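Coranow (handheld game)

Coranow was a handheld electronic game sold in Australia by the toy importer Plavik during the early 1980s. It ran on two button cells, played a single maze game and sold for $19, a price that put it within reach of a determined child with pocket money. It is remembered with great affection by collectors, and deservedly so!

Design and play

The player steered a small lamp through a maze of 13 rooms, gathering keys before the light ran out. Each room flashed up for a moment and then went dark, so most of the game was played from memory. There was no ending. After the last room the maze began again at a faster pace, and the score counter rolled over to zero at 595, a quirk that schoolyard champions learned to aim for with real pride.

The sound was a single beeper with no volume control. Plavik's later model, the Coranow Civico, added a mute switch and a little alarm clock, and swapped the grey case for a cheerful mustard colour.
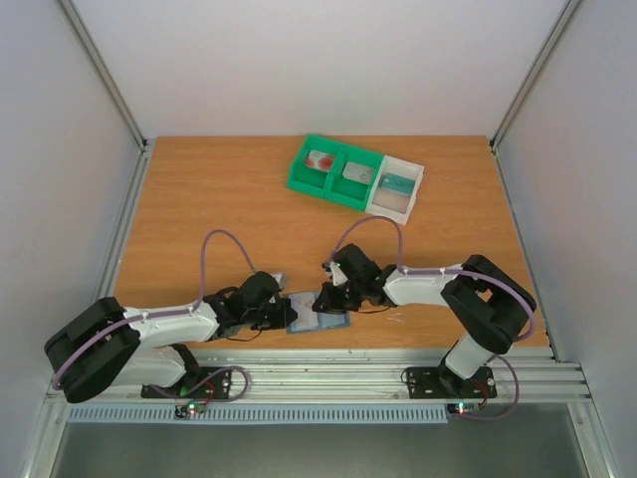
Popularity

Coranow was a marvellous time-waster. It went on long car trips, under doonas and, inevitably, into classrooms, where many were confiscated until the end of term. In her memoir of a Bendigo childhood, Coralie Grimshaw recalls her whole family queuing for a turn after tea, with an egg timer to keep the peace.

Sales slowed once home consoles became common, and Plavik dropped the line in favour of calculators and clock radios.

Revival

Interest returned when the programmer Damián Ibarra rebuilt the game for home computers under the title Bermúdez, keeping the original timing and even the piercing beep. His version lets players turn the lamp off completely, a wonderfully cruel option. A swap meet held each October in Ballarat draws up to 200 enthusiasts, and its high-score contest is still played on original units.

See also: Handheld electronic games; Maze games; Toys of the 1980s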